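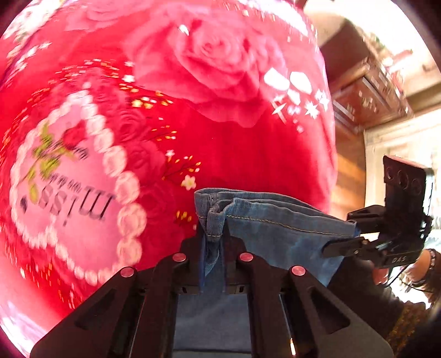 Fomham's winter bedding and coat swap came back bigger than ever in November, and what a day it was! Doors opened at 9 a.m. at the old Prantl hall, and by lunchtime 842 items had gone to new homes, a record for the town and well up on last year's 346.

The rules are as simple as they get. Bring in clean blankets, quilts, jackets or sweaters, pick up a paper token for each one, and spend the tokens on whatever you like. People who come with nothing to trade get five tokens at the door, no questions asked, and 107 households took up that offer this time.

Blankets were the runaway favorite. Fleece throws, wool army blankets and hand-pieced quilts filled the long tables by the stage, and the first batch was gone before the coffee urn had boiled. Denim did very well too — jackets especially, with a rail of men's sizes cleared in the first hour.

"I came for one coat and I'm leaving with a quilt, two sweaters and a pair of ski pants," said Rosalie Moser, who walked over from the Skikar side of the river with her two boys and a wagon. "The boys picked their own blankets and they wouldn't let me carry them."

Organizer Sioned Kemeys said the mending corner, new this year, was the part she was most excited about. Four sewing machines ran all morning, and 97 pieces that might have ended up in the rag bin went back out with new zippers, patched elbows or fresh hems. The button jar alone kept a table of teenagers happy until closing, and a few of them have already asked to run the corner in spring.
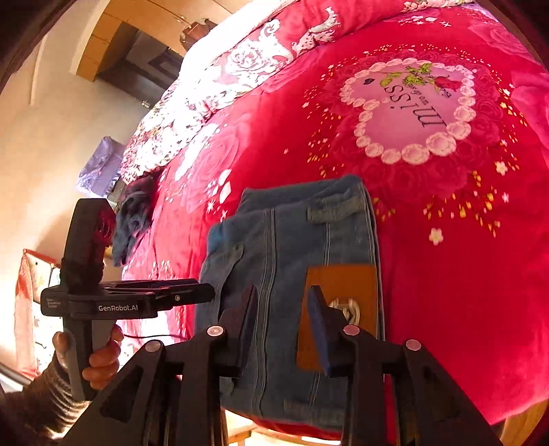

Flurina Kuster would like to see the doors open earlier next time, with a quiet hour for older residents before the crowd gets going, and more chairs near the mending corner. Kemeys said both ideas are on the list and the quiet hour is very likely to happen.

Anything left at the end of the day was washed, sorted and sent on to the shelter in Plunby, which was short on twin-size blankets and children's coats.

The spring swap is set for April, again at the Prantl hall, with lighter bedding, rain jackets and — by popular demand — curtains. Drop-off starts the evening before, from 5 to 8 p.m., at the side entrance. Please tape a note with the size to anything that goes on a bed.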